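**Position paper, Stullness Office for Workplace Automation**
22 February 2019

Mobile robots with two arms are now being tested in ordinary offices, and the rules that govern them were written for factories. This office holds that the gap should be closed before such machines are approved for daily use among staff.

The factory rules assume a fence. A worker stays outside it, the machine stays inside, and a gate switch stops all motion. In an office there is no fence. Doors, drawers and chairs are moved by people all day, and the robot must work with whatever position it finds them in.

We reviewed 300 trial reports submitted by Fuver and Britix. In 9 of them, the written procedure stated what the robot should do with a cabinet door after opening it. The remainder left the matter to the operator. A door standing open at shin height is a hazard to anyone walking past, whether a robot or a colleague opened it, and a procedure that is silent on this point is incomplete.

The Hutsuliak guidelines, which many employers have adopted, set a clear floor zone of 400 millimeters around the base of the machine. We support that figure but consider it too narrow in one respect. It measures from the base and ignores both the reach of the arms and the swing of any door they are handling.

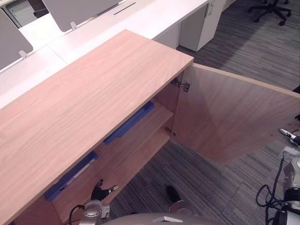 The zone should therefore be drawn from the outermost point of the arm or the open door, whichever is farther. External cables should be counted as part of the machine and secured before the arms are powered. Every task that begins with opening a door should end with a recorded check that the door is closed.

We ask that these three requirements be added to the guidelines at the next revision, and that trials already under way be allowed to continue on condition that they adopt them.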